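Choosing a Scouring Material for Household Surfaces

By Inese Laur
Updated Sat 17 August

Scouring removes deposits by abrasion. The choice of pad depends on two things: the hardness of the deposit and the hardness of the surface under it. A pad that is harder than the deposit but softer than the surface will clean without leaving marks. When no pad meets both conditions, soften the deposit first and use the gentler pad.

What you need

Cellulose sponge, plain
Nylon pad, white (light duty) and green (general duty)
Metal mesh or coiled metal scourer
Dish soap
Baking soda
Bowl of warm water
Dry cotton cloth

Step 1. Identify the surface

Bare cast iron, uncoated stainless steel and oven racks tolerate metal. Nonstick coatings, acrylic, painted metal, polished aluminum and most plastics do not. Glazed ceramic resists scratching but picks up gray metal marks, which are a transfer of material from the scourer and come off with a baking soda paste.

If the surface is unknown, test an area the size of a coin on the underside. Rub with light pressure for 14 strokes, wipe dry, and inspect under a lamp held at a low angle.

Step 2. Select the pad

Start with the softest pad on the list and move up one grade at a time. Brushed stainless steel should be scoured along the grain only.

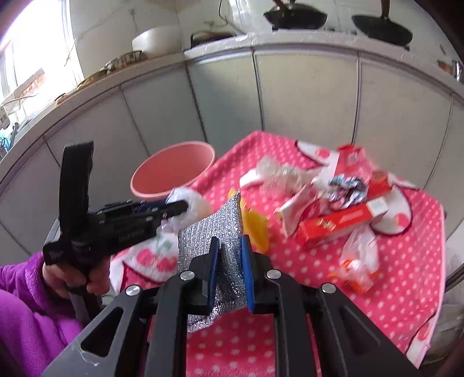 Metallic mesh scourer, silver.

Mesh scourers wear by shedding short strands. Discard one when strands come away during rinsing. Plain steel wool rusts between uses and should be kept out of standing water; stainless types can be air dried on a rack.

Step 3. Soften the deposit

Cover burned starch or sugar with warm water and a little dish soap and leave it for 52 minutes. For grease, apply baking soda mixed with enough water to hold its shape. Do not use baking soda on bare aluminum, which it discolors.

Step 4. Scour and rinse

Keep the surface wet. Use short overlapping strokes and let the pad do the cutting. Rinse every minute or so to clear loosened grit, which scratches more than the pad does. Dry with the cotton cloth.

Materials to avoid

Expanded polystyrene is sometimes suggested as a soft scraper. It has little abrasive value, it breaks into beads that block drains, and solvents such as acetone dissolve it.

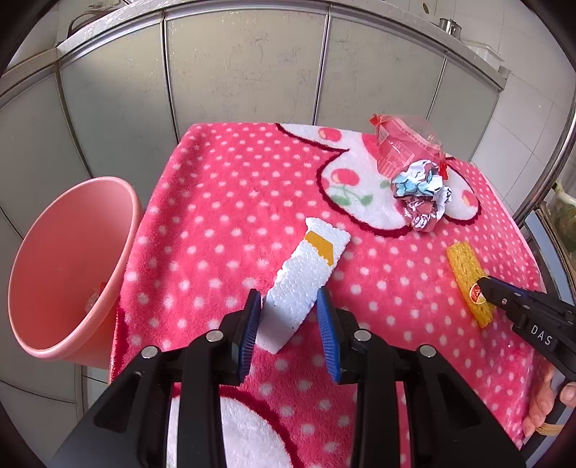 White polystyrene foam with rough, broken edges.

Store pads dry and separate metal from nylon, as stray strands caught in a nylon pad will scratch the next coated pan.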